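Budget pour une pince sur table de démonstration : par où commencer ?

Beca Lewis
27 août 2019

Bonjour à tous, et merci d'avance à ceux qui auront la patience de me lire ! Nous préparons pour janvier un petit poste de manipulation d'objets fragiles (des fleurs, des vases, bref tout ce qui se casse ou se froisse) et j'ai 3000 euros à répartir, bras non compris, puisque nous l'avons déjà. Boteck me propose une pince à 2324 euros. Est-ce raisonnable, ou vaut-il mieux prendre plus simple et garder de quoi voir venir ?

2 commentaires · Partager

Llewellyn

Prenez la moins chère, vous verrez après.

0 commentaire

Kamcombe

Bonjour Beca, quel joli projet ! Votre calcul laisse 676 euros, et je vous assure que ça file vite : la bride d'adaptation, un jeu de doigts de rechange, les câbles, le port (chez nous, à Utport, 100 euros à lui seul)... Demandez bien si la bride est comprise dans le devis, j'ai oublié de le faire la première fois et je m'en suis mordu les doigts. Pour les tiges, l'ouverture compte moins que la finesse des doigts et le réglage de l'effort, alors faites-vous prêter le modèle quelques jours avant de signer. Et gardez une ligne pour les objets eux-mêmes, avec plusieurs verreries de formes différentes !

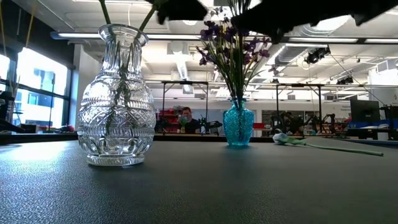

Deux vases en verre, l'un transparent, l'autre turquoise, et une fleur blanche couchée sur la table, sous la pince noire.

Commencez par des vases ordinaires, le beau verre taillé attendra que vos réglages soient au point. Si vous voulez ma liste d'achats, je vous l'envoie volontiers, elle est un peu longue mais elle est à jour.

5 commentaires · Partager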